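Zarneo Hand-Held Gripper Set: Setup Guide
Section 4. Recording a floor pickup task
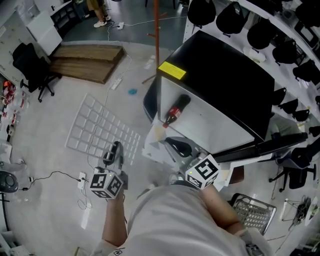

Read Section 3 (charging and pairing) first. The demonstrations you record in this section become training data for the Jarnham arm. Straight picks of rigid items transfer well. Soft or crumpled items and round items lying on their side still fail often with firmware 2, so record more of them.

4.1 Prepare the area
1. Choose a patch of floor with even light. Leave everyday clutter in place. A model trained on a bare floor does poorly in a real home or stockroom.
2. Route power cables away from the path of your feet.
3. Wipe the marker cubes with a dry cloth.

CAUTION: Do not practice on open drinks or glass. Close all bottles tightly.

4.2 Record
1. Hold one gripper in each hand and check that the indicator light on each is green.
2. Lean over the work with both forearms forward. Keep both marker cubes in view of the head camera.
3. Approach the item slowly, jaws first. Pause with the jaws open next to it.
4. Close, lift, move to the target, and release.
5. Return both grippers to the start position before the next take.

NOTE: If a cube is hidden for longer than 2 seconds, the take is rejected. Covering a cube with a sleeve is the usual cause.

4.3 How many takes
Record 50 takes per item. A full tidying chore with mixed items needs 2000. Fewer takes will produce an arm that reaches for the item correctly and then drops it.

CAUTION: Supervise the arm during every replay. It is not approved for unattended chores.

For rejected takes, see Section 7.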